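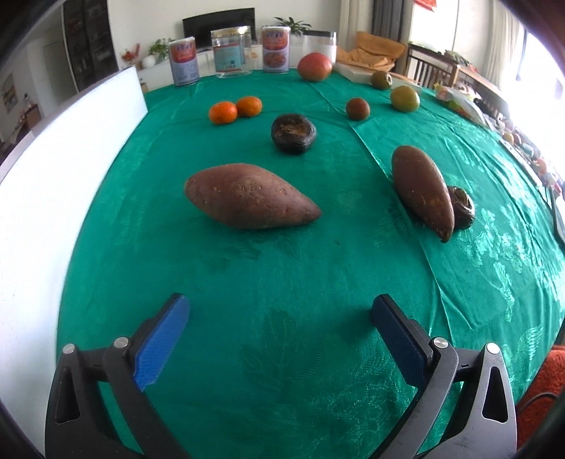 Notes from the Kart Shed: Getting Through the Long Weekend at Barroso

Well, we made it home. The trailer is parked crooked in the driveway, there are gloves drying over the back of every kitchen chair, and I have a blister on my thumb the size of a dime from a tire gauge, of all things. If you only read these for the results, I'll save you some scrolling: a third on Saturday, a blown final on Sunday, and we're still in the hunt for the club title. If you read them for the grumbling, get comfortable.

Barroso is a funny little track. It looks like nothing on the map, just a bent paper clip with a parking lot next to it, and then you get there and find out that the back section falls away under you right where you want to be braking. I hadn't driven it since they repaved the last two corners, and I'd been told the new surface was smooth as glass. It is! It's also got about as much grip as glass until lunchtime, and I spent the whole first session sliding around like I was being paid by the yard. By the afternoon there was rubber down and it came alive, and from then on I was having a really good time.

We ran the older chassis again. I know, I know, the Gurkasance is sitting right there with the new axle in it, and half of you have written in to ask when it's coming out. The answer is when I trust it. The front end does something I don't love when you jump a curb, and Barroso is basically all curbs. I took it to the practice day in April and it was quick for a lap and then it was a wrestling match, and my forearms aren't what they were. So it stays on the stand until I've had another go at the caster, and then we'll see.

Saturday

Qualified sixth, which was my own fault for going out too early. There's always that temptation to get a clear lap while everyone else is still fiddling with zippers and visors, and at most tracks it pays off, but with that new pavement you wanted to be last in line and I was very nearly first. Sixth out of a full grid is fine, I suppose. It puts you on the outside for the start, and the outside at Barroso is where karts go to get introduced to the grass.

I kept my nose clean in the heat, picked up one spot, and lost it again on the last lap to a kid who I'm fairly sure was not born when I bought my helmet. He went down the inside in the downhill bit where I'd have sworn there wasn't any inside. Good pass. I've been thinking about it ever since and I'd like to try it on somebody.

The Saturday final was the good one. I got a great launch (the clutch finally did what I've been asking it to do all spring), tucked in behind the lead group and just hung on. With a few laps left, two of the front guys got into each other at the hairpin, both kept going but wide and slow, and I went through the middle with my eyes mostly shut. Third at the flag, and I didn't have anything left for second. My tires were finished and so was I. The trophy is plastic and has a slightly wonky lid and I'm extremely pleased with it.

Sunday

Cooler, windy, and we got the gearing wrong. I'd gone up a tooth overnight thinking the tailwind on the long straight would carry us, and of course the wind had swung around by the time we rolled out to the grid. The kart was gutless coming off the slow corners and never got to the top of the revs. We changed it back between the heats, in a hurry, which I mention because of what comes next.

Lap four of the final, running fifth, feeling pretty good, and the chain let go. No warning at all, just a bang and then a lot of quiet. I coasted to the inside, climbed out, and watched the rest of it from behind a stack of tires with my helmet under my arm. Could've been the chain, could've been me not getting the sprockets lined up when we swapped back. I've had the straightedge on it since and it was out by a hair, so I'm going to go ahead and blame myself. Lesson for the notebook: when you change the gearing in a rush, check the alignment anyway, and then check it again while somebody else holds the light.

One thing I'll say for the weekend is how decent everyone was. A team I've never spoken to before lent us a chain breaker and didn't even ask which trailer to come to if we forgot to bring it back. (We brought it back.)

Where that leaves us

The spreadsheet people will want this part. We've got 2514 points on the board after dropping the worst round, and the leader has 3283. That's a big gap to look at, but there's double points at the last meeting and he still hasn't had to use his drop. It's a long shot. I've seen longer ones come in, mostly for other people.

There are three rounds left. The next is the short one at home, where we usually go well, and then comes the Gridosar Cup weekend, which counts for the club standings this year even though it's really its own event. I've had a few messages asking how that works. Your best two finishes from the Cup heats get converted over, the final counts as normal, and if you skip it altogether you get a zero that you're allowed to drop. Entries are open now and they will fill up, so please don't send me a text on the Tuesday before asking if I can sneak you in. I can't. I couldn't last year either.

The timing saga

Some of you noticed that the live timing went missing for most of Saturday morning. The club switched over to Vokeo this season, and on the whole I like it much better than the old setup. The sectors come up on your phone before you've got your gloves off, and you can compare your best lap with anyone in your class, which is a terrific way to ruin your own lunch. But something went sideways with the transponder list, and for two sessions I was showing up in the junior class. Leading it, too, by quite a margin. They had it sorted by the heats and the results are all correct now, so if you took a screenshot, kindly delete it.

If you're still using your old transponder, do charge it the night before. The batteries on those are getting tired and a few of them died partway through the day. The club has loaners at the sign-on desk but they go fast.

Jobs before the next round

New chain, obviously, and a fresh pair of sprockets to go with it. The seat has a crack starting by the left rear mount, and I've been pretending not to see it for a month, so that's getting done too. I want to strip the rear brake down and have a look at the pads, because the pedal was going long by the end of the Saturday final. And the trailer needs a new jack wheel, unless somebody out there enjoys lifting the thing onto the hitch by hand, in which case come on over.

I'm also looking for a set of wets in decent shape. Mine have been through a few too many winters in the shed and they've gone hard as dinner plates. If you've got some under a bench that you're never going to use, write back to this email and tell me what you want for them. Cash or baked goods, your choice.

Work night is at the shed as usual, from seven o'clock until we run out of coffee. Bring your own stool if you plan on sitting down, and if you've still got my good torque wrench, bring that.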